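## 4장. 첫 시연 데이터 모으기: 옷 개기

기기 점검과 캘리브레이션(3장)까지 마치셨다면 이제 제일 재미있는 단계입니다! 이 장에서는 Ivura 핸드 그리퍼를 직접 쥐고 옷을 개면서, 학습 모델이 보고 배울 시연을 녹화합니다. 코드는 한 줄도 쓰지 않습니다. 평소에 빨래를 개던 손놀림이 그대로 데이터가 된다고 생각하시면 돼요. 처음 몇 번은 손가락 대신 집게로 천을 잡는 느낌이 어색한데, 조금만 해 보면 금방 익숙해집니다(저는 이 순간이 늘 신기합니다).

이 장의 순서와 작업 요령은 Menton 작업실에서 Ieuan Edwards가 정리한 현장 메모를 바탕으로 했습니다.

### 4.1 준비물

- 충전된 Ivura 핸드 그리퍼. 양손 작업이면 두 대
- 녹화용 노트북과 Festby 기록 프로그램
- 저장 공간이 넉넉한 외장 드라이브
- 테이블과 테이블을 덮을 천
- 개어 볼 옷. 티셔츠, 스웨터, 얇은 긴팔 등을 섞어서 준비
- 예비 손가락 패드 한 쌍

천은 한 종류만 쓰지 말고 여러 가지를 돌려 쓰세요. 면, 린넨, 광택 있는 새틴, 무늬 있는 식탁보까지 다 좋습니다. 바탕이 늘 같으면 모델이 옷이 아니라 테이블을 외워 버리는 일이 생깁니다. 번들거리는 천은 빛 반사가 심해서 까다롭지만, 그래서 더더욱 넣어 둘 가치가 있어요!

> **참고** 옷과 바탕천의 색 조합도 바꿔 가며 쓰세요. 밝은 천 위의 검은 옷, 어두운 천 위의 흰 옷, 그리고 색이 비슷해서 경계가 잘 안 보이는 조합까지 골고루 들어가면 좋습니다.

### 4.2 그리퍼 쥐기

1. 전원 버튼을 길게 눌러 상태등이 초록색으로 바뀔 때까지 기다립니다.
2. 손잡이를 편하게 쥐고 검지를 방아쇠에 올립니다. 꽉 쥐면 금방 손목이 아픕니다. 드라이기 드는 정도의 힘이면 충분해요.
3. 방아쇠를 끝까지 당겼다가 놓는 동작을 5회 반복합니다. Festby 화면의 개폐 그래프가 매번 0까지 내려갔다가 처음 높이로 돌아오는지 보세요.
4. 두 패드가 나란히 맞물리는지 눈으로 확인합니다. 한쪽이 비틀려 있으면 3장으로 돌아가 패드를 다시 끼웁니다.

> **주의** 벌어진 집게 사이에 손가락을 넣지 마세요. 힘이 아주 세지는 않아도 꼬집히면 꽤 아픕니다. 긴 머리는 묶고, 늘어진 소매는 걷어 올린 상태에서 작업하세요.

### 4.3 녹화 설정

1. Festby에서 **새 세션**을 누르고 작업 이름을 고릅니다. 옷 개기는 `fold_garment`입니다.
2. 작업자 이름 칸에는 실명 대신 번호를 넣습니다.
3. 옷 종류를 목록에서 선택합니다. 딱 맞는 항목이 없으면 `기타`를 고르고 메모를 남기세요. 나중에 데이터를 정리하는 사람이 정말 고마워합니다.
4. 미리보기 창에 양쪽 집게 끝과 작업면이 함께 보이는지 확인합니다.
5. **대기**를 누릅니다. 짧은 신호음이 울리면 준비가 끝난 것입니다.

> **참고** 주변에 사람이 있어도 녹화할 수 있습니다. 생활 공간의 어수선함은 모델에 좋은 공부거리예요. 다만 카메라에 잡힐 수 있는 분께는 미리 알리고 동의를 받아 두어야 합니다.

### 4.4 시연하기

드디어 본게임입니다. 한 번의 시연은 펼쳐진 옷에서 시작해 다 개어진 옷으로 끝납니다.

1. 옷을 테이블 위에 펼쳐 놓습니다. 완벽하게 펴지 않아도 됩니다. 소매가 조금 접혔거나 한쪽 자락이 테이블 가장자리로 넘어가 있어도 그대로 시작하세요.
2. 집게를 벌린 채 옷 위로 가져가 잠시 멈춥니다. 이 짧은 멈춤이 있으면 시작점을 자르기가 훨씬 쉽습니다.
3. 손잡이의 녹화 버튼을 한 번 누릅니다.
4. 패드 끝을 옷 가장자리에 가볍게 갖다 대고, 한쪽 패드를 천 밑으로 살짝 밀어 넣듯이 접근합니다. 위에서 찍어 누르면 바탕천까지 함께 집히기 쉬우니 비스듬히 들어가세요.

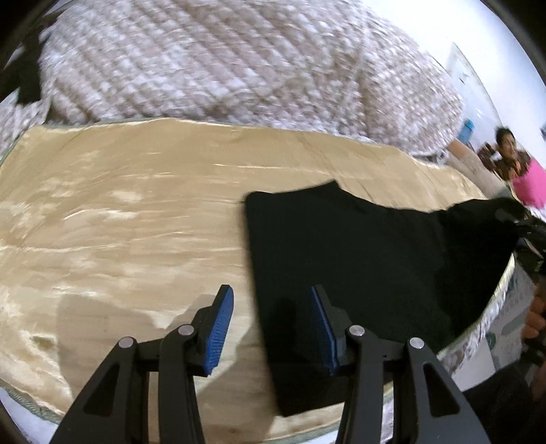

5. 방아쇠를 천천히 당겨 옷감을 잡습니다. 잡은 뒤 살짝 들어 올려 바탕천이 딸려 오지 않는지 봅니다.
6. 소매를 몸판 쪽으로 접고, 반대쪽도 같은 방법으로 접습니다.
7. 아랫단을 목둘레 쪽으로 올려 반으로 접은 다음 집게를 벌리고 손을 뒤로 뺍니다.
8. 녹화 버튼을 다시 눌러 시연을 마칩니다.

옷을 놓쳤다고 녹화를 끊지는 마세요! 떨어뜨린 자락을 다시 집어 이어 가는 장면은 아주 귀한 자료입니다. 모델도 언젠가는 옷을 떨어뜨릴 테고, 그때 어떻게 수습하는지 배워야 하니까요. 단, 그리퍼가 아닌 맨손으로 옷을 만졌다면 그 시연은 `제외`로 표시합니다.

### 4.5 얼마나 모으면 될까요?

한 가지 옷으로 첫 모델을 돌려 보려면 시연 400개를 목표로 잡으세요. 많아 보여도 손에 익으면 리듬이 생겨서 술술 넘어갑니다. Sawatzky 기본 묶음에는 여러 옷을 섞은 시연 1,101개가 들어 있으니, 직접 모은 데이터와 합쳐서 학습시켜도 됩니다. 합치는 방법은 6장에 있습니다.

같은 옷으로 연달아 하다 보면 동작이 자꾸 똑같아집니다. 시연 몇 번마다 옷의 방향을 돌리고, 서는 위치도 바꾸고, 가끔은 다른 사람에게 그리퍼를 넘겨 보세요. 사람마다 개는 버릇이 달라서 옆에서 지켜보는 재미도 쏠쏠합니다.

### 4.6 저장 전 확인

- 시작과 끝에서 집게가 벌어져 있는지
- 개폐 그래프가 중간에 끊기지 않았는지
- 손이나 소매가 카메라를 오래 가리지 않았는지
- 옷 종류와 메모가 입력되어 있는지

확인이 끝나면 **세션 닫기**를 누르고, 업로드 막대가 다 찰 때까지 노트북 덮개를 열어 둡니다. 막대가 중간에 멈추면 프로그램을 다시 켜고 **이어 올리기**를 선택하세요. 패드에 보풀이 끼었으면 마른 솔로 털어 낸 뒤 보관합니다.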